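Progress report to the Furedwood Fund
Grant: Local Reporters Mentoring Program, Pestance Chapter
Submitted 24 November 2019

Membership and dues

The chapter closed the period with 307 members in good standing. Student members pay the reduced rate that the Fund agreed to cover in July, and this part of the grant is now fully spent. We ask members to renew through the new form, and most of them do it without a reminder. Those who joined through the Jalali newsroom were entered twice in the old list, so the number in our previous report was too high. We have corrected it. 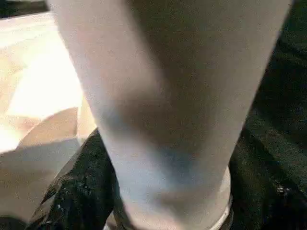

Pestance Chapter, progress report, first picture.

Mentoring

We placed 25 students with working reporters. Each pair agreed on a plan of nine meetings, by phone or in person, and the mentor sends us a short note after every one. The notes differ very much in quality. Some are a full page and some are one line, and for the next term we will give the mentors a form with four questions.

Two students left the program before the middle of the term. One took a full-time job and the other did not give us a reason. We offered both places to people on the waiting list, but it was late in the term and only one accepted.

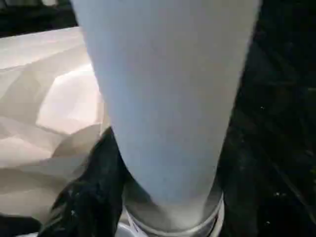
The students asked most often for help with public records requests. We did not plan a session on this subject, so Ionuț Onu prepared one in the evening and repeated it for those who work late. The handout is now on the members' page — we can send a printed copy if the Fund wishes.

Budget

Travel cost less than we expected, and room rental cost more. Hinico raised its price for the evening hours after we had already announced the dates. We would like to move the unused travel money to rental, and we ask for your written approval before the end of the grant year. No other line has changed.

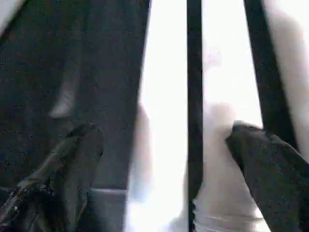
Report prepared by Sânziana Oprea, Program Coordinator, Pestance Chapter

Next steps

The election for the chapter board opens after the winter break. Three seats are free, and the candidates must send a statement and one published work. Ballots will go by email to members who have paid their dues.

For mentoring, the new applications are already open. We will read them in two rounds, the first for students who applied before and were not placed. I will send the Fund the list of pairs when it is complete, together with the receipts for the rental, which are still missing two signatures.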